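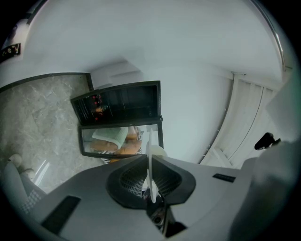 White walls, a grey marble-patterned surface and a black-framed appliance with a dark glass front.

Last updated: February

The warm corner: living with a glass-fronted appliance in a white kitchen

Black glass has crept into a lot of kitchens in Kirnville over the past few years. Wine coolers came first, then ovens with tinted doors, then drinks fridges for people who had no wine to put in them. In the flats off Plosstead Road, where most kitchens were refitted in white at the same time, a black frame against a plain wall has become the usual way of breaking up all that paint.

It works well enough in a photograph. Living with it is a different matter, and I have done so for two winters.

The first thing you learn is that tinted glass gives things back. In a white room, a dark panel picks up whatever is bright. Orange shows up best. Bread, squash, a bowl of clementines and the old copper pan all look better in the glass than they do in front of it. A striped cloth will draw the eye from the other side of the room. Leave the washing-up out and you will see it twice.

The second thing is fingerprints. I wipe the doors in the evening, after the lights go on, when the marks are easiest to see. A barely damp cloth goes first and a dry one after it. Sprays leave a bloom on tinted glass that takes longer to shift than the prints did.

Then there is the worktop. Marble patterns are everywhere at the moment, and grey with white veins is the one most people choose. The real thing needs sealing and dislikes lemon juice. The printed sort does not mind lemon juice but can lift at a seam if water sits there. A thin dark trim along the edge hides the join and ties the surface to a black appliance. Jin, the small fittings shop on the Driltton side of town, sells it by the length, and mine came to 318 with the offcuts and delivery. A full new worktop had been quoted at almost 2000.

Bread is the other habit that changes. Ours used to live in a tin. Now it tends to stay out under a cloth, a pale green check in summer and whatever is clean the rest of the year. It keeps for a day like that, two at most, and the crust stays better than it did in the tin. After that it is toast.

If you are planning something similar, look at the room at about four in the afternoon in winter before you order anything. Hold a sheet of dark card where the glass will go and see what is opposite. A window is fine. The bin is less fine, and moving a bin is cheaper before the units are in.

Related
Small kitchens in Plosstead: where the bread goes
Does printed marble last?
Wiping down dark glass
167 kitchen colours, and why we keep picking white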